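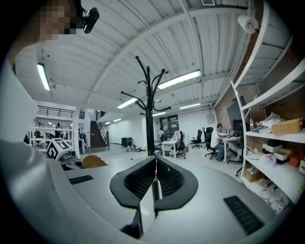 A coat stand, also called a coat tree or hall tree, is a freestanding piece of furniture used for hanging coats, hats, scarves and bags. It consists of an upright pole, a set of hooks or arms near the top, and a base wide enough to keep the whole from tipping. In the branching type the arms curve outward from the head of a slender pole, as on the tall black stand in the middle of the scene. Other types carry straight pegs at staggered heights, or a ring of short double hooks.

Construction
Poles are made of steel tube, cast iron, solid timber or bentwood. Tube poles are usually shipped in sections that screw together, and the joints loosen with use - a common cause of leaning. Bases may be a weighted disc, a cross or a set of splayed legs. The Hamada pattern, sold by Fuvholm, has a base 400 mm across and a listed load of 13 kg.

Stability
Stability depends on the weight of the base, its width and the way the load is spread. Heavy garments hung on one side shift the centre of gravity toward the edge of the base. In a workshop trial at Nimangate, Keerthana Krishnan found that a loaded stand tipped at a noticeably smaller angle when all the coats were on neighbouring arms. Makers generally advise loading opposite arms in turn and keeping heavy bags on the lower hooks, where fitted.

Placement
Coat stands are used in entrance halls, offices, waiting rooms and open-plan workplaces where wall hooks are not practical. A clear space of roughly 80 cm in diameter is enough for most branching types once loaded. Near stairs, the stand should be set well back from the foot of the flight so that hanging coats do not cover the handrail.

See also: Hat rack; Umbrella stand; Valet stand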